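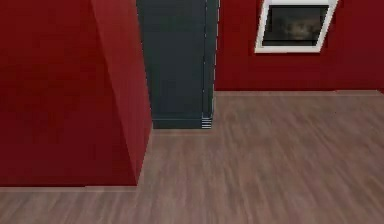
Tue 30 November

Second day on the head camera comparison and I still don't believe the Panasiuk numbers. Inna Kovalchuk wants the new camera model in the simulator for the arm trials by April, and her case is that the picture is so much richer that the controller will learn faster. Maybe. I spent the morning driving the base through the red-walled flat and looking at what the thing gives us, and the wood grain on the floor goes to soup toward the lower right, as if someone had dragged a thumb across it. The foot of the tall grey cabinet has a little stack of white stripes at one corner. Could be a vent, could be the renderer having a bad day. If I can't tell, I don't see how a depth estimate is supposed to.

Ran 300 starts with the old Damo settings before lunch, then the same 300 with the new ones. The new camera got to the cabinet more often, I'll give it that. It also took longer over each turn, and on 19 of them it stopped short and sat there until the timer ran out. Inna says that's the controller and I should swap in the Skenirach one before blaming the optics. Fine, but then we've changed two things and learned nothing about either. I said so. She said I say that every time, which is fair.

The Ukard gripper is a separate headache. Their sheet promises 1000 cycles without recalibrating. Ours drifted at 111, on the bench, picking up the same foam block over and over. I emailed them and got back a cheerful note asking if we'd tightened the mounting plate. We had. I tightened it again anyway and it drifted again, a bit later this time, so now I have a result I can't use and a sore wrist.

Wrote up the camera runs after supper. Kept the grey cabinet as the target and left the colours alone, although I'd like to see the lot repeated with duller walls. All that deep red must flatter something.

Tomorrow: old controller, new camera, shorter timer. Then the other way round. Ask Inna where she put the spare finger pads, and don't let her talk me into Skenirach before the second set is finished.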